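Jinholm: data card for the bowl-packing subset

Version notes first, since that is what people email about. The January release replaces the previous one completely. If your copy has a folder called final_final, please delete it and download again. We have spoken to the person responsible, who is also the author of this card.

What it is

Jinholm holds 254 demonstrations of putting fruit into or onto a serving dish, recorded in home kitchens with hand-held two-finger grippers. We collected it to test one narrow idea: whether a policy that predicts where the next free gap in a dish will be does better than a policy that only predicts the next gripper pose. We call the gap predictor Lokine. The pose-only baseline is called Plandel, after a spelling mistake in a config file that had spread too far to fix.

What is in an episode

Wrist video, gripper opening, gripper pose in a local coordinate system that starts wherever the gripper started, and a short text label written afterward. Labels are in plain English and were written in one sitting per kitchen, so they get shorter toward the end of each kitchen. "Put the orange next to the lemon on the plate" becomes "orange, plate". We left them alone. Train on them at your own discretion.

Splits

train: everything not listed below
heldout_dish: 40 episodes with dishes that never appear in train
heldout_kitchen: all episodes from 2 kitchens

The two held-out sets do not overlap. An earlier version of this card said they did. It was wrong, and so was the script that agreed with it.

Results, short version

Lokine beats Plandel on heldout_dish when the dish already has fruit in it, and the two are hard to tell apart when the dish is empty. This makes sense in hindsight, as an empty dish is all gap. On heldout_kitchen both get worse, Plandel a little more so. We ran 3 seeds of each and the ordering held in all of them, though one Lokine seed did its best to ruin the story. Success was scored by whether the fruit stayed put after release. Placing an apple on top of a lemon and watching it roll off the counter counts as a failure, however confident the approach looked.

Known problems

Fruit is round. More to the point, pose estimates drift when the gripper sits close to a surface with a repeating pattern, and people who own fruit seem to own patterned table mats. The tracking locks onto one tile, then onto its neighbor, and the trajectory acquires a small sideways hop. Javier, our filtering script, catches the large hops and forgives the small ones. Flagged episodes have drift_suspect set to true in the metadata and are still included.

Color names in the labels are also loose. Anything between yellow and green was called whatever the labeler felt like at the time.
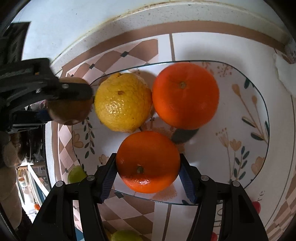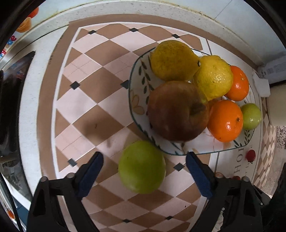
Gap labels were made by hand on the frame just before each grasp or release, and they are the part of the dataset we trust most and enjoyed least. A gap is any region inside the rim where the held fruit could rest without pushing its neighbors. With a yellow citrus and a large orange sitting side by side on an oblong plate, that is a generous region, and two labelers will draw nearly the same outline. With six pieces already in a squarish bowl and a green apple waiting between the open fingers, the outlines shrink and start to disagree. We kept both outlines in such cases, and the loader returns their intersection by default. Pass merge="union" if you are feeling optimistic. Where the intersection is empty, the loader returns an empty mask and no warning – we know, it is on the list.

Printed leaves and flowers on the dish have no effect on the masks. Lokine took longer to learn this than the labelers did, and still hesitates over dark prints near the rim.

Loading

Episodes are stored one per folder. Read metadata.json before anything else, as the frame rate differs between kitchens and the loader believes whatever you tell it.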